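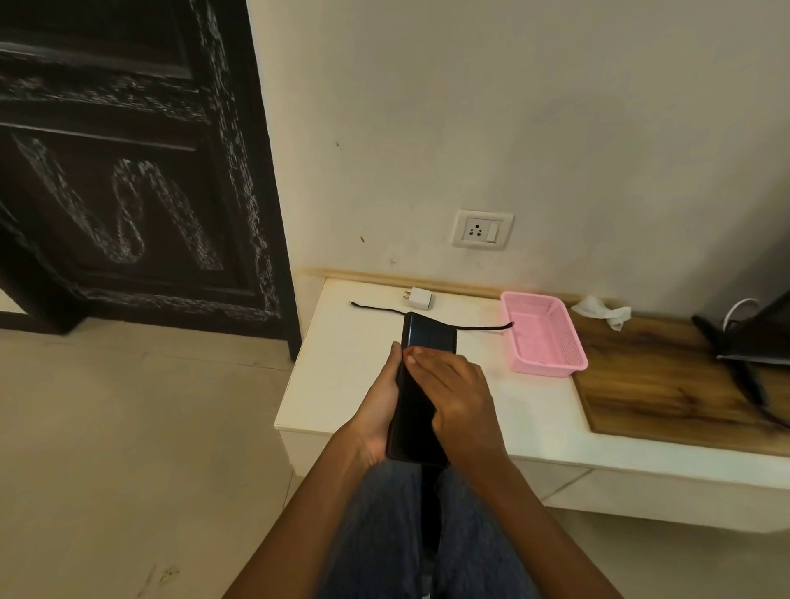 Tiempo de lectura: 1 min

Hola a todos:

¡Me sumo a lo de los cables! En casa el cargador acababa siempre detrás de algún mueble, hasta que le puse al lado una cestita rosa de plástico, de esas con agujeritos (me costó 95 céntimos), encima de la mesa blanca baja. La idea es que el cable duerma dentro, aunque el mío es negro y larguísimo y se me sale por el borde cada dos por tres.

El 10 de marzo de 2019 alguien escribió en la lista:

> ¿Dónde dejáis el cargador del móvil? La caja
> de Nomholm me parece enorme para un solo
> enchufe y no quiero taladrar la pared.

Yo no taladraría nada, la verdad. ¿Alguien ha probado las de Romico?

Un abrazo

Lista Hastance · Contacto · Volver arriba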